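Rashti Grasp Planner review: five weeks of bin picking

Software tested: Rashti, the paid version, with the Hasau camera add-on

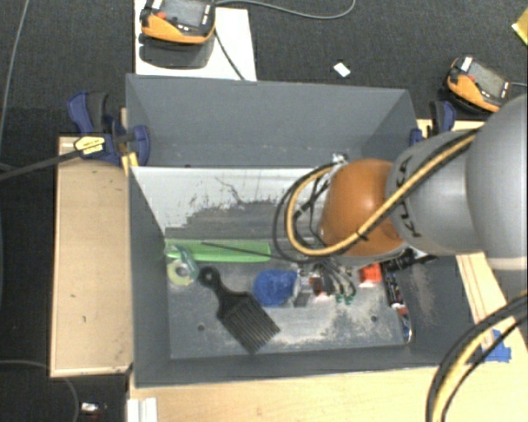
Esmaeil Daneshvar wrote in to ask whether Rashti still freezes when it can't find a grasp, as it did for him on the old version, and whether the wall clearance setting does anything now.

It doesn't freeze anymore. When the planner runs out of candidates it returns an empty list and a reason code, and your own program decides what to do next. I have mine nudge the pile and try again. The clearance setting works too, but it is measured from the bin model you load, so a sloped wall has to be modeled as sloped. I left mine straight at first and got a lot of rejected plans on that side.

Setup took me an afternoon. The installer is fine. The calibration tool is slow and wants 63 poses, and if you quit halfway you start over.

Planning is quick. With the default of 500 candidates per view I had an answer before the arm was back at its waiting pose. Going up to 600 made no difference I could see. Solid blocks and boxes are easy for it. Clear wrappers are the weak spot – the depth map has holes there, and the planner treats a hole as free space unless you tick "fill unknown," a box that should be on by default.

Thin flat things like combs get low scores even when they are easy to reach. You can change the weights in a text file, but the file is only read at startup, so every small change means a restart.

Cables on the arm are not part of the collision model. You can add a padding shape by hand, and I would do that before the first run.

The log viewer is the best part. It shows each rejected grasp with the rule that killed it, and you can step back through old picks.

Support answered in 5 days. Four stars, and I'm renewing the license.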